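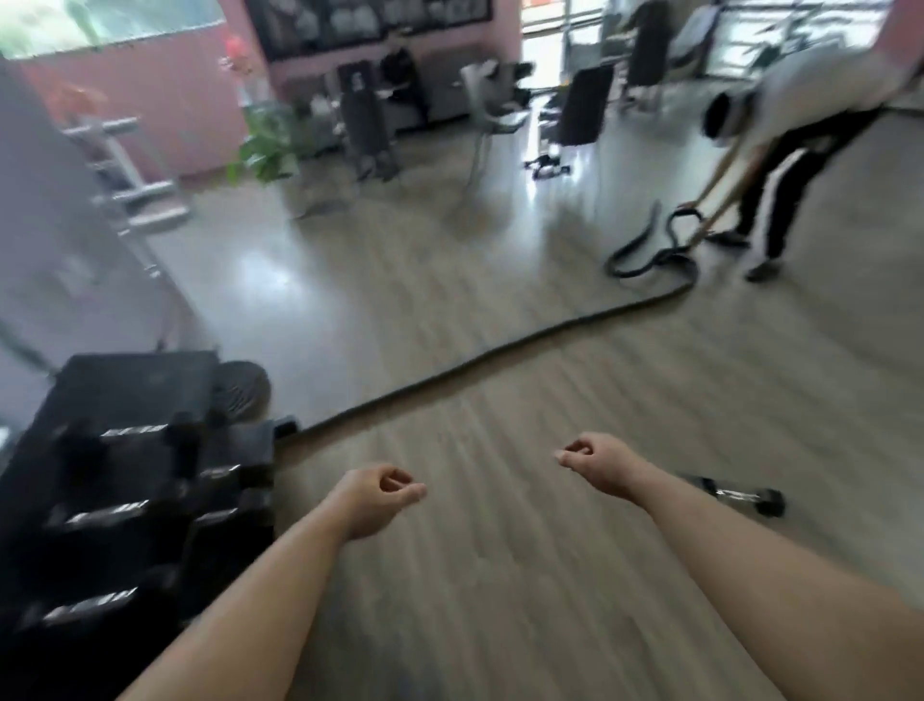

My project was about writing rules for a floor-cleaning robot that has to share a gym with people, and I'll say straight away that I thought the robot would be the hard part. It wasn't! The hard part was the floor. Look at what a person with a vacuum copes with on an ordinary clean: the hose lies in a zigzag right across the boards and bunches up in a coil, there's a dumbbell left out away from the rack, and the light from the glass doors puts a glare on the wood. A human cleaner just bends down and gets on with it. A robot needs somebody to have decided, in writing, what it does about each of those things, and who picks the dumbbell up. So that's what I set out to write.

The gym side of the project was Ullel, and the machine I wrote for was the Stakik, a knee-high scrubber that drives itself along a saved map and stops when something gets too close. My supervisor at Park College was Rasa Ozoliņš. The site contact was Anneliese Reuter, the duty manager at Ullel, and I owe her a lot of coffee. The final rules were handed over on 14th August.

What I was given to begin with

There was already a set of instructions for the Stakik when I started. It ran to 766 words on one laminated sheet, in tiny print, and it had clearly been put together by copying bits out of the manual. It told you how to empty the dirty water tank in great detail. It said "ensure area is clear" and left it there. Clear of what? Clear of people, or clear of things? And who checks, and does it have to stay clear the whole time or only when you press start? I asked the staff on the early shift and got a different answer from each of them, all perfectly sensible.

I also read what I could of the proper standards. The library has ISO 12100, the general one on risk assessment for machinery, and I found it a lot more readable than I expected (slow, but readable). The thing I took from it was the order you do things in. First you try to design the danger out, then you add guards and protective measures, and only after that do you rely on telling people to be careful. The laminated sheet was nearly all telling people to be careful. I couldn't redesign the Stakik, obviously, but I could change when it ran and where it was allowed to go, and that counts for much more than another warning sign.

Going through the stop log

The robot keeps a log of every time it stops by itself. I had the log from May, and there were 282 stops in it. It only gives a time, a place on the map and a code, so I couldn't tell from the log alone what had been in the way. I went through all of them on a spreadsheet, which took two long evenings and most of a packet of ginger biscuits, and marked them up on a floor plan.

The stops bunched up in the free weights corner and along the doors. The weights corner I could have guessed. Kit gets put down next to the rack instead of on it, and a bench that has been shuffled a little way over is still a bench as far as a person is concerned, but to the robot it's a wall that wasn't there yesterday. The doors puzzled me more. I first blamed the sunlight upsetting the sensors, and I wrote a whole page about it before Rasa asked whether I'd tested that. I hadn't. When I did some runs with the blinds down and some with them up I couldn't find a clear difference, so the page came out and I've put it down here as something still open. It might be people walking in. I don't have enough runs to say.

Cables and hoses were my biggest worry from the start. The Stakik sees upright things well enough, but anything low and thin is a different matter, and in my tests with an old extension lead it sometimes stopped and sometimes carried on over it. That was enough for me. I didn't want any rule that depended on the robot noticing a hose.

The rules as they ended up

I got it down to 5 rules, on one side of paper, in print you can read standing up.

1. The robot and the vacuum are never out on the same floor at the same time. Finish one, put it away, then start the other.

2. Walk the route before you press start. Loose weights go back on the rack and benches go back on their floor marks. If you can't move something, block off that zone on the screen.

3. One named person is in charge of each run. Their name goes on the whiteboard. If they leave the room for any reason, the run is paused.

4. After a stop, go and look before you restart. Do not restart from the desk.

5. If a member walks on to the floor during a run, pause it. Members don't have to get out of the robot's way.

Rule 1 got the most argument. The cleaners liked to have both going because it's quicker, and I do see why. We tried a version where the robot could work at the far end while somebody vacuumed near the door, but a hose doesn't stay where you put it, it gets dragged along behind whoever is working, and the two areas kept creeping together. In the end Anneliese backed the strict version and the job order was changed so that the vacuuming comes first.

Rule 5 came from her too. My draft had "members should keep clear of the robot", and she crossed it out and wrote "it's their gym" in the margin. Fair enough.

How the trial went

The trial wasn't 100 per cent tidy. Rule 2 got skipped when things were busy, and rule 3 was followed but the whiteboard pen kept going missing - we tied it on with string. Rule 4 was the one people said they liked, which surprised me, as it's the one with the most walking in it. I'd have liked to compare the stop log with the one from May, but the opening hours had changed by then and I don't think the two can be set side by side honestly.

What I'd do differently

I'd talk to the cleaners in the first week and not the fourth. I'd also test the low objects properly, with different thicknesses of hose, some lying straight and some coiled up, and write down the floor conditions each time. A friend on the same course is working on a site called Ollow that has carpet throughout, and we're going to swap rule sheets and see which parts still make sense on the other floor. I suspect rule 2 will need rewriting for hers.

We use cookies to remember your settings and to see which pages are read. Accept all | Only necessary | Manage choices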